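Section 6: Unloading the Upper Drum

By now you have run a load or two through your Rillwood twin-drum, and you have probably found that the top drum sits a good deal higher than you are used to. Don't let that put you off. It takes a little practice, and after a week of small loads (baby things, dish towels, the odd pillowcase) you'll hardly think about it.

The upper and lower drums work on their own, so you may unload one while the other is still going. The steps below are for the upper drum only. For the lower drum, see Section 7.

Before you begin

Set your laundry basket on the floor directly in front of the machine, close enough that anything you drop will land in it. A light plastic basket with holes in the sides is kindest to damp clothes. The Niltgate basket in our accessories list is a nice size for this, but whatever you have at home will do just as well.

1. Wait for the chime, and then for the door light to go out. This takes up to 3 minutes, so please be patient with it.

2. Take hold of the edge of the upper door and swing it out to the left as far as it will comfortably go.

3. Reach well in and feel along the bottom of the drum. Small items like to settle there, and a single sock is very easy to miss from below.

4. Lift things out a few at a time and lower them into the basket. Long items such as tights and scarves come out best if you find one end first and draw it toward you gently.

5. Turn the drum by hand once, all the way around, and feel inside again.

6. Wipe the door seal with a soft dry cloth and leave the door ajar for an hour or so.

CAUTION: Never lean your weight on the open upper door. The hinge is made to carry the door and nothing more.

CAUTION: Do not stand on the basket, or on the rim of the lower door, to reach the upper drum. Use a proper step stool with rubber feet.

NOTE: If the door does not open after step 1, do not pull harder. Press and hold Pause until the chime sounds again.
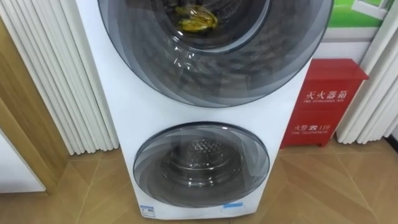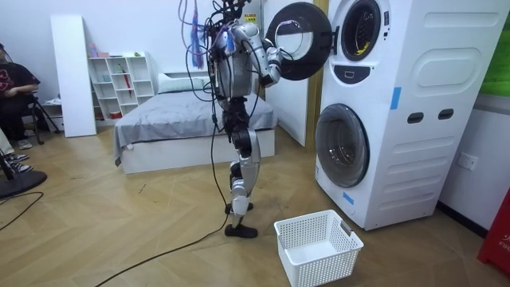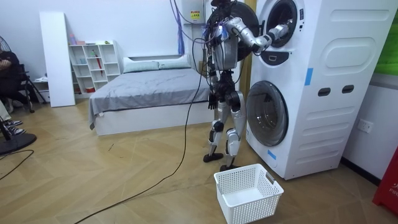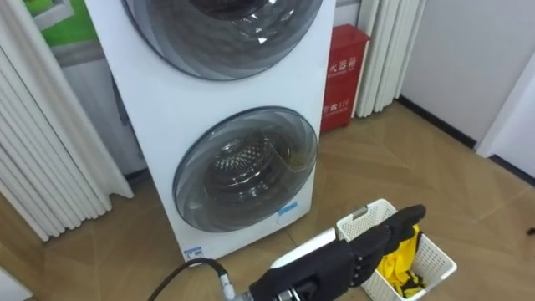 The twin-drum washer, with its larger door on top.

Can I leave a small finished load in the upper drum overnight?

It's better to take it out the same evening, as damp clothes pick up a stale smell quite quickly in a closed drum. If you do forget, run the short rinse and spin once more in the morning, and hang everything up as soon as it finishes.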